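Chapter 4
Showing the Task by Hand

Jun 10, 2019
Grullurden course text, draft for the Nerndale group

Up to now, programs. Lines of code, way-points, a lot of typing. This chapter does something different: a person does the job, the machine keeps a record, and later on a policy is trained from the record. The idea is old. The cheap versions are newer.

Two ways to do it, broadly. One, you drive the robot from a distance — sticks, a headset, a second pair of arms — and it moves as you move. Two, you leave the robot out of it and carry the gripper yourself. Camera on the tool, jaws on the tool, your own arm doing the reaching. We start with the second as it needs the least kit and most readers can try it in a kitchen.

Kitchens are good for this. Hard shiny surfaces, things in stacks, very little room. A glass plate on steel is a nasty object for a camera: see-through at the rim, bright in the middle, and it picks up bits of the room. 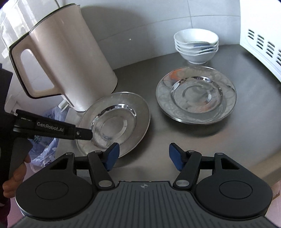

A word on terms before we go further. A demonstration is one go at the task, start to finish. An episode is the stored file of it. People swap the two and mostly get away with it, but in section 4.3 we throw away episodes and keep the demonstrations, so learn the diffrence now.

What goes into an episode? At the least: pictures from the tool, how wide the jaws are, where the tool is in space. All stamped with the same clock. If the clocks drift, the jaws seem to close before the hand gets there, and the policy learns exactly that. The Handonley set, used in the exercises, has 1,033 episodes. We dropped 93 of them for clock faults alone.

Two hands make it harder. Each tool has its own view and its own path, and the two must be tied to one set of axes. Also the person has to think about both. Beginners let the idle hand wander, then wonder why the trained arm wanders too.
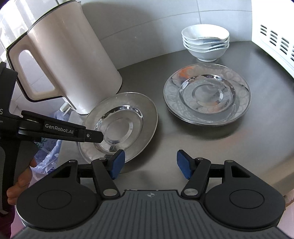
Speed matters as well. Go slower than you would at home, but don't stop dead in mid-air; long pauses teach the arm to pause. Plan on about 23 goes before your movements settle down. Keep the early ones in a seperate folder, they are useful for section 4.5.

Remote driving comes back in section 4.6, with the Marchetti rig. Read the safety notes first. Nine pages, all of them needed.

4.1 Setting the clocks

Start both recorders from the same machine. Then check the first and last stamps by eye before you record anything else.

© 2019 Grullurden. Corrections to the Nerndale office. Back to top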